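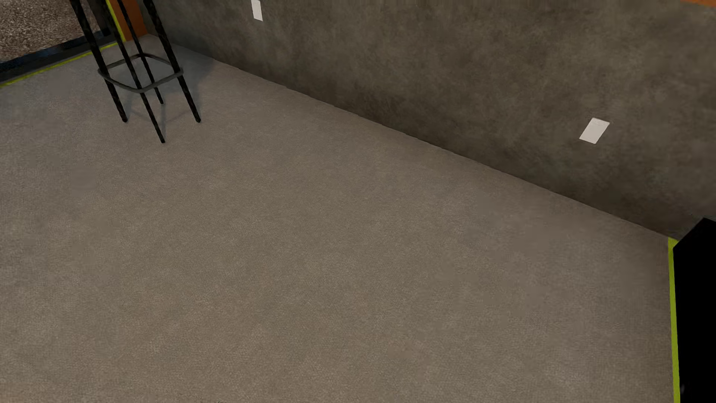

Carpet Tile Maintenance: Frequently Asked Questions

Print this page | E-mail this page

Last revised June 9, 2021

These answers apply to low-pile commercial carpet tile and broadloom supplied by Kindale for offices, corridors and meeting rooms. They do not apply to wool, sisal or entrance matting, which have separate care sheets.

How often should the carpet be vacuumed?

Vacuum traffic lanes daily and the remaining area 2 times per week. A traffic lane is any route that people are forced to take: doorways, the approach to an elevator, the gap between a desk row and a wall. Most of the soil in a building enters on shoes and is dropped in the first few yards, so corridors near an entrance need more passes than a room at the far end of the same floor. Use an upright machine with a revolving brush. Set the brush so that it touches the pile without bending it flat.

Which cleaning method does the warranty require?

Dry compound or encapsulation for interim cleaning, hot water extraction for restorative cleaning. Bonnet cleaning with a rotary pad voids the wear warranty on every product in the Levchenko range. The pad untwists the yarn tips, and the damage cannot be reversed.

How much water is too much?

If the backing is wet, too much was used. After extraction, make 2 dry passes with the vacuum open and the spray off for every wet pass. The surface should be dry to the touch by the next working day. Run the ventilation through the night and add air movers in rooms that have no supply vent. Do not put furniture back on damp carpet. Steel feet will leave rust marks, and stained wood feet will bleed.

What should I do about a fresh spill?

Blot with a white cloth, working from the outside toward the center. Do not rub. Follow with plain water, blot again, and stop if the stain is gone. For coffee, tea and soft drinks, use a neutral detergent at the dilution printed on the label and rinse afterward. Detergent left in the pile attracts soil, and the spot will come back darker than the original spill. Grease, ink and adhesive call for a dry solvent applied to the cloth, never poured on the tile. Test it first on a spare tile.

A stain came back after cleaning. Why?

This is called wicking. Liquid that reached the backing rises through the yarn as it dries and carries the stain with it. Lay a dry white towel over the area, put a flat weight on it and leave it overnight. Repeat once. If the stain returns a third time, replace the tile.

Some areas look lighter or darker than others. Is this a defect?

Usually no. Cut pile reflects light differently depending on which way it leans, and the direction changes with foot traffic, vacuuming and rolling chairs. The effect is called shading. It is most noticeable in plain mid-tone colors and in rooms with glass on one side only. Look at the area from the opposite direction before you file a claim. If the light and dark patches trade places, the cause is pile lean and no claim can be accepted.
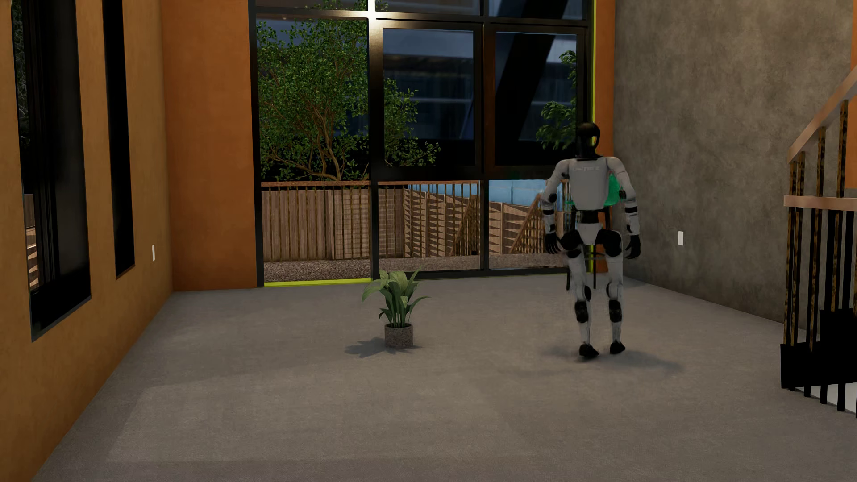 Color change from sunlight is a separate matter. Solution-dyed yarn resists fading well, but no yarn is exempt, and tiles beside unshaded glass will age faster than those in the middle of the floor. We recommend rotating tiles from the window line into a low-traffic area every 7 years, or sooner where there are no blinds. Mark the arrows on the backing before lifting so that each tile goes down in the direction the layout requires.

Can plants stand directly on the carpet?

Yes, with a waterproof saucer and a gap for air under it. A pot that sweats or drains onto the tile will cause a ring that cleaning does not remove. Check under the saucer once a month - more often in warm weather.

How many spare tiles should be kept?

For an installation of 1000 square yards, keep 200 tiles from the same dye lot. Smaller jobs can scale down from there. Store them flat, boxed, and away from outside walls. A new tile will look cleaner than its neighbors when first installed, so it is better to take a worn tile from under a cabinet and put the new one in its place.

How is a single tile replaced?

Lift one corner with a flat blade and pull toward the center of the tile. Scrape off loose adhesive. Check the arrow, set the new tile in at a slight angle, and press the edges down without trapping pile in the joint. Tumow pressure-sensitive adhesive stays tacky and normally does not need to be reapplied. Fully bonded installations do, and the old adhesive has to come up first.

Do chair mats help?

Under casters, yes. Hard casters on a low-pile product with no mat will show wear in a ring the width of the chair's travel. Soft casters reduce it. Mats with spikes should be used only on cushion-backed broadloom, as the spikes can cut a hard-backed tile.

What causes static shock?

Dry air. Below 40 percent relative humidity, people build up charge on almost any floor. All current Kindale products have a conductive fiber in the yarn, but heavy detergent residue can mask it. Extract with plain water before looking for another cause.

Can the carpet be recycled?

Tiles with the green backing stamp can be returned to the Greltavside plant. They must be dry, stacked on pallets face to face, and free of tack strip and concrete. Broadloom is not accepted. Request a collection form before removal starts - the plant does not take deliveries without one.

Print this page | E-mail this page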